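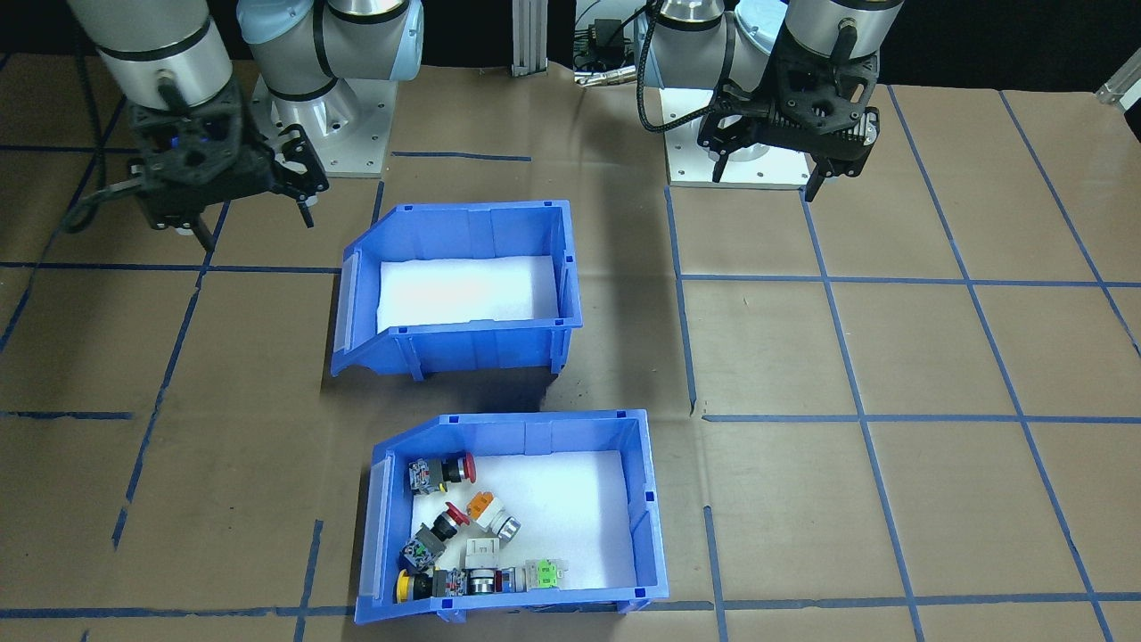

Grerkbridge Switch Sorting
README, last touched in May

What it covers

Industrial push-button switches and their contact blocks, tipped into blue plastic bins and sorted back out again. If you have ever inherited a drawer of these things you will know the feeling. If you haven't, Volkan Dağdelen has 2000 he would like you to meet.

There are 37 part types in the parts list. Two of them differ only in the terminal screws, and we have had words about whether that counts.

Layout

The worktop is covered in brown paper and marked into a grid with blue masking tape. Rectangles are numbered from the near left corner in grid.csv. The paper gets replaced when it tears, and the tape goes down again by hand, so please don't measure anything off the grid to the millimetre - Birsen Kozan did, and lost an afternoon.

Files

parts.csv - part type, maker's code, colour, contact arrangement
grid.csv - rectangle numbers and corner positions
sessions/ - 160 sessions, one folder each
notes.txt - grumbling, mostly dated

Known problems

"Red" in parts.csv covers everything from tomato to brick.
Contact blocks that came unclipped from their buttons are logged as separate parts. Early sessions log them as one part, or as "bits".
Folder names starting Mamavano use the old numbering. Lusano folders use the new one.

Contact

Corrections to Birsen. Spare contact blocks to anyone but Volkan. Replies are slow over Bayram.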